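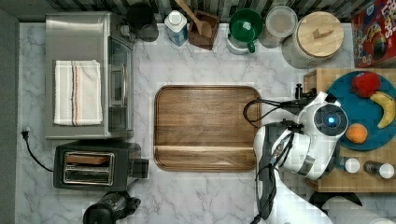
## Ticket 1132 – return pump gurgling, sump level dropping overnight

**Opened by:** Gudrun Weidemann
**Picked up by:** Eckhard Gerlach
**Tank:** 216 gallon reef, Bulumow sump, one Kröger return pump

**Feb 16, 2019, first message**

Hi all! I love this tank to bits, but the return section keeps falling below the pump intake by morning and then I get the gurgle. Skimmer is fine, fish are fine, clownfish are being clownfish. Top-off is set to 100 on the dial, same as always.

**Eckhard**

Great write-up, thank you! Two things to try first:

1. Lift out the float switch and rinse it in warm water. Snails adore these.
2. Check the filter sock. A clogged one holds water back and starves the return section.

**Gudrun**

Sock was fresh on Thursday. Float switch had a tiny snail wedged right under the float – what a spot to pick! Cleaned it, moved him to the refugium, and the top-off kicked in right away.

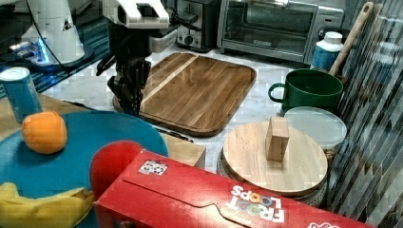
*Kitchen counter with the cutting board and toaster oven.*

**Eckhard**

Love it. Please leave the dial at 100 for now and mark the water line with tape at bedtime. If it still drops, bump it to 200 and tell me how far the line moved. Wiebke Diekmann has the same sump and fitted a bit of mesh over her switch (any plastic mesh will do), so that's worth doing too.

**Gudrun**

Tape is on, mesh is on, line hasn't budged and the pump is so quiet I went to check it was running!

**Status:** solved, mesh guard added to the Bulumow setup notes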